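Bellis bed-making software: progress report to the Stadum fund
Prepared by Senga Jardine, software lead, Bristasham
August 16, 2020

Dear all,

Thank you for your patience over the spring, and for the kind note that came with the second payment. I am glad to say there is a good deal to tell you, most of it encouraging, and I will try to keep the grumbling to the section on cloth tracking.

When I last wrote, in April, Bellis could find a bed and could usually find a pillow, but had very little idea what to do with either. Our planner treated a pillow as a box with soft corners, which was quick to compute and hopeless in practice. We have now thrown that out (I was sorry to see it go, having written most of it) and replaced it with a planner that learns from people arranging bedding by hand, as seen from head height.

The training set now holds 741 recordings, of which 317 have been labelled by hand. Labelling is slow work. For each one we mark where the palms land, when the fingers start to grip and when they are only resting, and that last distinction has caused more debate over tea than anything else in the project.
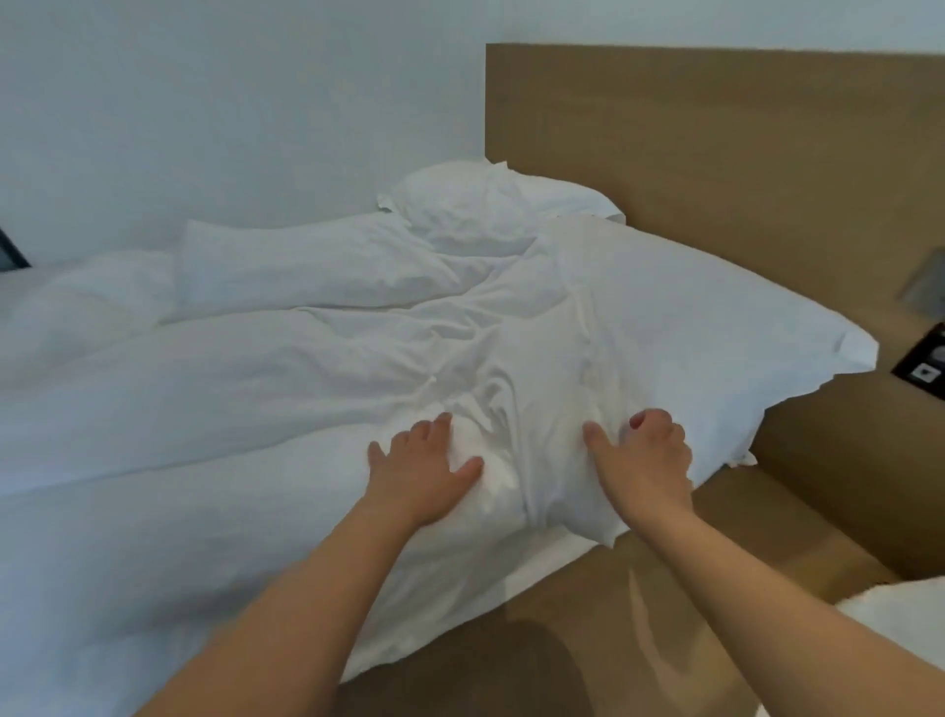

Perception has come on nicely. White bedding on white bedding was our great worry in the original proposal, and it is still the hardest thing we ask of the software, but the new model looks at creases and shading as well as edges, and it now separates a front pillow from one behind it in 72 per cent of our test views. We had hoped for a little more by this stage. Most of the misses come when a fold in the duvet is taken for the side of a pillow, and we have begun labelling folds as a class of their own to see whether that helps.

The control side is where I am happiest. Pressing and gripping used to be separate modes with a rather nasty jolt between them, and Clirnwood, who are writing the force controller with us, have blended them into one. In simulation both arms can hold a steady pressure while the grip on one side is eased off. We have yet to run it on the real arms for longer than a few minutes at a time.
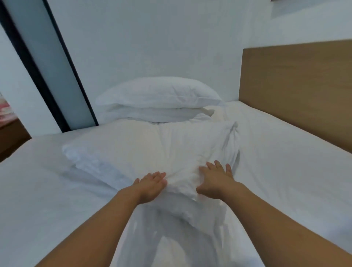 Replanning still takes around 2 seconds whenever the cloth shifts, and that is too long, as the fabric has generally moved again by the time the new plan is ready. Much of the delay is in the mesh step. We are trying a coarser mesh away from the hands and keeping the fine detail close to the fingers, and the early timings look promising enough that I would like to spend the next stretch on it before we touch anything else.

The replay tool is finished, and you are very welcome to a copy. It plays a recording alongside the planner's choices so that you can step through and see where the two part company. We use it every morning.

Spending is in line with the plan, apart from extra labelling hours, which we have covered from the travel money we could not use this year. I would be grateful for your agreement to carry the rest of that line forward.

With warm thanks again,
Senga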